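Progress report to the Alell Fund
Project: Sidport Common Room, cleaning and furniture care
Prepared by the Skondard housing association
17th September

Dear colleagues,

With this report we inform you how the work in the common room has gone on after our last letter in February. The grant of $2632 was given for the care of the furniture and for a dusting routine which the residents can keep after the project is finished. Most of the money is now spent, and we have $43 left for small things such as new cloths.

The first part of the work was to decide what really has to be dusted and how often. Before, the large surfaces were cleaned well and the low ones were forgotten. The gray fabric pieces suffered most from this, as the dust stays in the weave and at the bottom edge, where a person who is standing does not see it. We have now written the low edges as a separate point in the cleaning plan, with the fluffy duster first and the vacuum cleaner after.

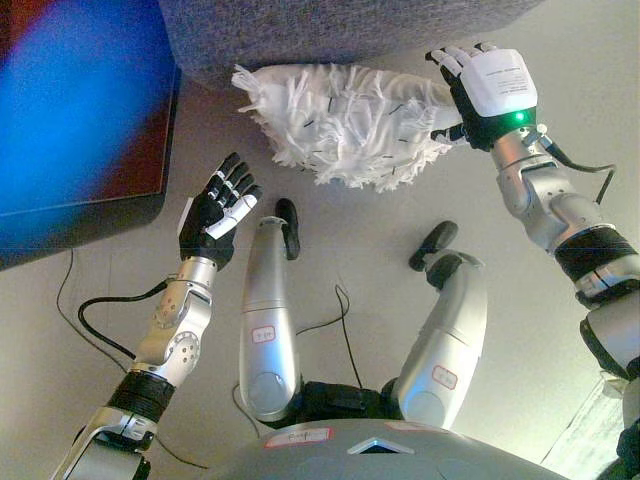

The second question was which duster to buy for the rest of the building. We compared 4 kinds. The feather type was nice to use but it lost small pieces on the floor, and the foam one pushed the dust to the corner -- it did not take it. We have therefore chosen to continue with the white fluffy kind. The heads were ordered from Tennant together with the floor supplies, and the delivery came seven days later than agreed. For this reason the plan for the upper floor started late too, but the delay has no effect on the budget.

We must also report one point which did not go as we wished. In the application we promised a written guide for each room. At this moment only the guide for the common room is ready. The text was too long in the first version and the residents did not read it, so we made it shorter and put the order of work at the top: high surfaces, then the table, then the seats, then the floor.

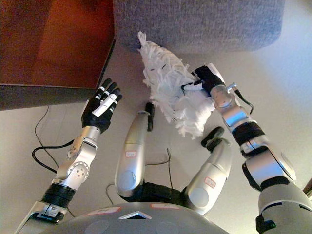
For the wooden furniture we ask the residents to use a dry cloth only. Polish was used too much in past years and it made the surface sticky -- then the dust comes back faster. For the upholstered pieces no spray is allowed at all until the supplier has answered our question about the fabric.

In the next period we will finish the guides for the other rooms and replace the duster heads which are worn out. We would like to ask for your permission to use the remaining $43 for this purpose. The receipts are attached in a separate file.

With kind regards,
Skondard housing association, Sidport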